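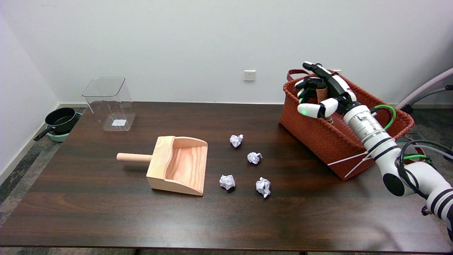
Home Reviews Kitchen Cleaning Storage Contact

Stanurier wooden dustpan and table brush: review

I wanted something for clearing the table that didn't look like it belonged under the sink. The Stanurier set is a pale pine dustpan and a small brush with dark bristles. I've had mine since July and use it most days.

The pan is the better half. It has a round handle, a raised back and low sides, and the grain on the scoop is very bold, so if you like plain wood you may not care for it. The front lip sits flat on the table. Crumbs go over it without much trouble, though fine flour leaves a line and needs a second pass with a cloth.

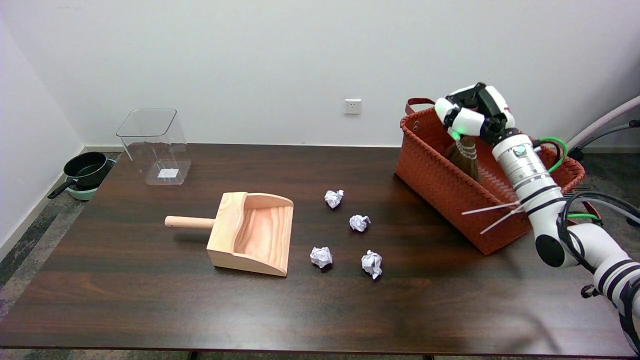
Cleaning | Words by Girish Mittal | 2025-10-17

Screwed-up paper is easy enough if you go slowly. Push too hard and the balls roll off over the sides, which could do with being a bit higher. Four at once is fine. For anything bigger I pick it up by hand and drop it in the bin. Mine is a clear plastic one that lives at the back of the table.

The brush stands up in a woven basket with a strap handle when I'm not using it. I'd have liked a hanging loop on both pieces. The bristles are stiff enough for toast crumbs and haven't shed much.

Don't soak the pan. I wipe it down and leave it to dry on its side. I oiled it once, in the second month, and it came up slightly darker.

It cost me 40 pounds from Brasgate, and that's a lot for a dustpan. I'd buy it again, but I'd wait for a sale.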